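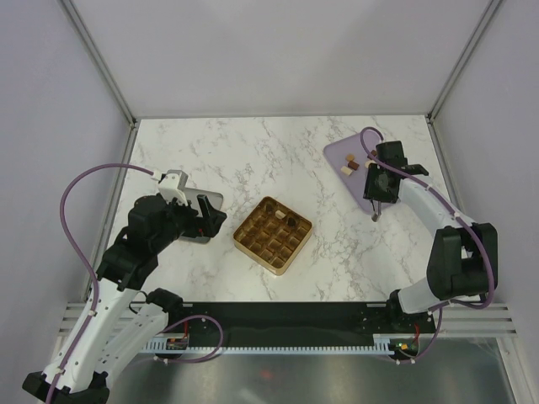
*Gold tray on the marble, three in so far, more on the lavender board.*

August, a bit after lunch. Chocolate box layout again. I went with the square gold tray, four by four, and I'm still very fond of it even though it shows every fingerprint (wear the cotton gloves, please, I only remembered mine after I'd handled the first one from Bakel).

Main thing I wanted to sort out was the order. I've been going back and forth on light and dark in a checkerboard versus just mixing them up, and I think mixed looks more like a box you'd want to open! The cream ones really pop against the gold. The tan ones I'm less sure of, they sort of melt into it color-wise. Might keep those for the silver trays if Hondileck ever ships them.

Weights: the filled box is supposed to land at 300 g for Nordin, and with the current pieces I get there with 13 g to spare, tray included. So the lid card can be the thicker stock. Happy about that.

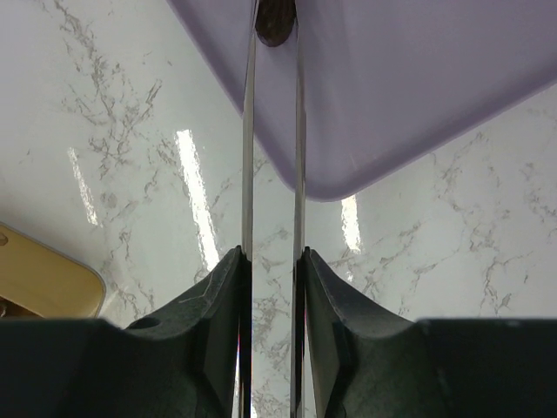 *Small dark brown piece, right up by the lavender plastic.*

The dark ones have a mottled top, which I like, but Nordin's sample sheet shows them smooth. Need to ask which they want before we make another batch of some 100.

Other bits:

- Marble is nice to work on and wipes down fast, but put the tray on a sheet of parchment if you're going to slide it. I can hear it scraping in my sleep.
- Paper cups: the ones from Sketesport are too tall for these compartments. I trimmed 3 with scissors and they looked awful, so no cups for now.
- Room was 68 F when I started. Check it again before doing the cream ones.

Still to do: try the full sixteen with a row of tan along one side, and find the lid that goes with this tray. I had it yesterday, it's probably under the parchment.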